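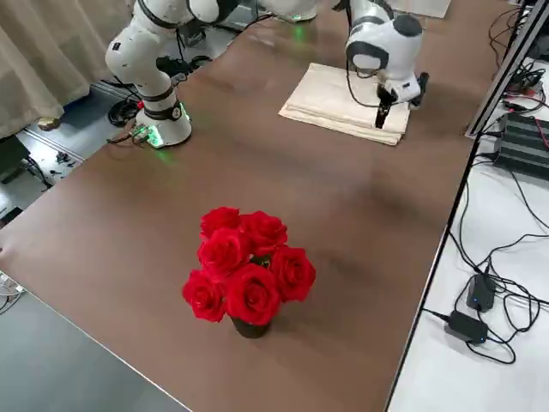 Monero導入事業 進捗報告
提出日:2021年5月6日
提出先:Iltell業務改善助成 事務局
実施者:Dilnessリネンサービス 業務管理課

1. 対象期間の作業範囲
本期は、布製品の折り畳み・積み置き工程のうち、卓上用の小物布を対象とした。双腕構成のセルを検証室に据え、折り畳み済みの布の把持、移載、積み置きの順に動作を調整している。大判シーツは対象外で、9月以降に扱う。

2. 進捗
(1)把持動作
折り畳んだ布を上方から把持する動作について、指先の下降量を見直した。下降量が不足すると最上層のみをつかみ、畳みが崩れる。布の厚みに応じて下降量を切り替える設定を4種類登録し、試行300回のうち崩れによるやり直しは19回であった。やり直しの大半は、縁の層がずれた状態で供給された布で発生している。
(2)卓上の障害物回避
納品先の客室では、卓上に花器等が置かれたまま布を交換する場合がある。このため、卓上に物がある条件での経路生成を試験項目に加えた。赤いバラを生けた小さな花器と布を同じ卓に置く配置も用いている。花は輪郭が不規則なため、回避範囲は花器の底面ではなく花の広がりを基準に設定する。
(3)制御ソフトウェア
動作記録の管理はYeoに移行した。旧形式の記録の変換は未了である。

3. 作業者への影響
折り畳み班の業務は、手作業での積み置きから、供給前の布の整形と例外品の処理へ移りつつある。立ち作業の時間は減ったが、停止時の復帰操作が特定の者に集中している。復帰手順書を改訂し、班の全員が操作できるようにする。
聞き取りでは、腕の動き出しが予測しにくいとの指摘が複数あった。これを受け、起動直後の速度を下げ、動作開始前に音で知らせる設定とした。処理量への影響は次期に測定する。
人員の削減は計画しておらず、余剰となる時間は検品に充てる。検品基準の教育は未着手である。

4. 課題
・縁のずれた布の判別。供給前に人が直す運用では、整形作業の負荷が下がらない。
・配線の整理。現場設置の前に、卓周辺の電源線と信号線を固定し、通路側を避けて配線し直す。
・淡色の布は照明条件により層の境界を検出しにくい。照明位置の変更を検討中。

5. 次期の予定
連続100枚の移載を、復帰操作なしで完了することを目標とする。達成後、折り畳み班の作業区画へセルを移設する。配線部材の費用は現行予算の消耗品費で処理するため、変更申請は行わない。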